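## Triditz laundry folding service plan, two months in

Fitriani Hartono and I run a small shirt printing shop, and we signed up for the Triditz folding package in August. It costs us $1842 for the season. The sales page says it handles "everyday garments." We mostly cared about T-shirts.

Short version: it folds a T-shirt well if the shirt starts out flat. Getting it flat is still the slow part of the job.

A fair test starts with a shirt face up on a plain table, sleeves out, a few creases left in. Dark cotton is the harder case, as the software has to find the hem and sleeves by their outline.
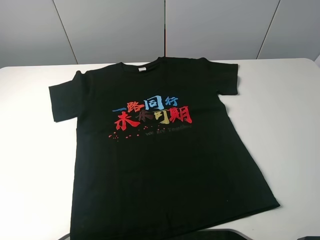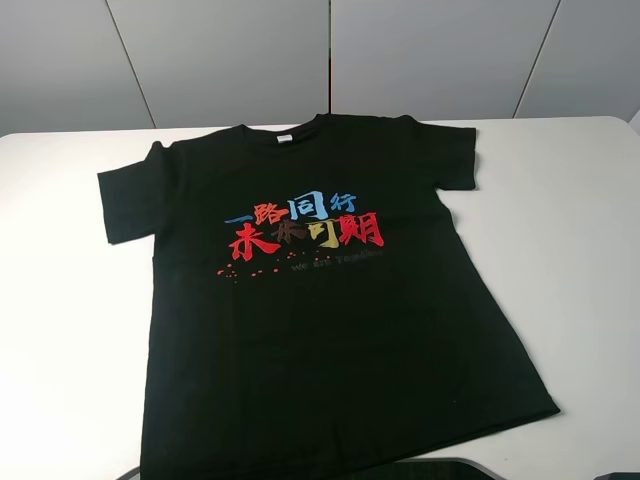
*Black tee with the 一路同行 / 未来可期 print, spread out face up and sitting at a slight angle.*

The slight angle matters. Triditz squares up the fold to the shirt, so a crooked start is fine. Sleeves come in evenly and the collar ends up centered. Large prints didn't confuse it, which was my main worry -- the older Beaudoin unit we tried kept reading bright lettering as an edge.

Weak points:

- A shirt dropped in a heap takes some 6 minutes. I can do it in seconds.
- Inside-out shirts get folded inside out.
- Hoodies are hopeless. Thérèse Nguyen at Flirville had the same result with hers.

Support answered within a day both times I wrote. The second reply said hoodies are planned and gave no month.

For a shop with steady stacks of the same tee, I'd call it worth a trial. For a house with mixed laundry on a Sunday, no. I'm keeping ours until the season runs out, and Fitriani still does the hoodies.

Rating: 3 out of 5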